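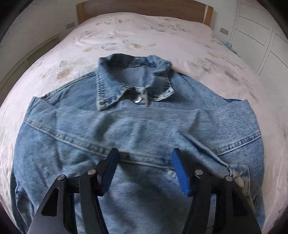 The Right Way to Fold a Denim Jacket, and Other Things I No Longer Believe

July 18, 2025
By Sabina Wickramasinghe

Search stories Enter keyword Go

Filed under: Home & Wardrobe

I own a denim jacket that has been folded according to 3 different systems, and it looks the same after all of them. It's light blue, pale at the collar points, with one cuff gone almost white. Every folding method I have tried begins the way mine does, with the jacket spread out face-up on the bed. After that the experts disagree, loudly, and most of them would like to sell you something.

The Skastuvow method has been making the rounds since December. You bring the sleeves across the chest, fold the body in thirds, and stand the result upright in a drawer "so the garment can be seen." I went to a class in Zaltley where Karthik Uddin, a cheerful man with very flat hands, taught it to a room of people who had paid to be there. He did it beautifully, with a thin cotton shirt. When I asked about denim he said the principle was identical.

The principle may be identical. The jacket isn't. A collar with stitched edges has its own ideas, and a metal button at the neck makes a lump that everything stacked above it has to deal with. My upright jacket leaned on the sweaters for two days and then lay down.

Next I tried rolling. Rollers are a different crowd, travelers mostly, and they talk about space the way some people talk about money. Hashini Nanayakkara, who packs for other people in Zovotgate and charges 280 dollars a suitcase, told me that rolling prevents creases. I rolled the jacket tightly, hem to collar, and left it overnight. It had creases in the morning. They were rounder.

"Those will fall out when you wear it," she said, and I'm sure they did, but so do the other kind. Denim wrinkles across the front and the wrinkles go away once there's a person inside. I've never been stopped on the street over a fold line.

The third system is the one in Dilruba Miah's book, which runs to 93 garments and gives a jacket its own chapter. She wants the collar turned down and pressed with the palm, each button done up, and the sleeves laid straight along the back before you fold once at the waist. I'll give her this much: it stacks well. It also takes long enough that I started skipping the buttons, then the palm, and by the second week I was doing what my mother did, which was sleeves in, fold in half, done.

I put all this to Nimal Mondal, who has run the alterations counter at Siddiqui for longer than he cares to say. He must have handled 1000 jackets, I said. He thought that was low. He hangs his.

"What about the shoulders?" I asked. The books warn that hangers ruin shoulders.

"On a silk blouse, sure," he said. "You've got a yoke there with two rows of stitching on it. What do you think the hanger is going to do?"

He was more interested in wear. Fading along a collar comes from skin and sunlight and washing, in his view, and a pale cuff comes from leaning on things. If you like the look, leave it. If you don't, wash the jacket less often, inside out and cold, and hang it up to dry. He had no opinion on drawers whatever.

I still lay the jacket out on the bed before I put it away, partly from habit and partly to check the pockets. The book is on the shelf if anyone wants to borrow it. The chapter on fitted sheets is worse.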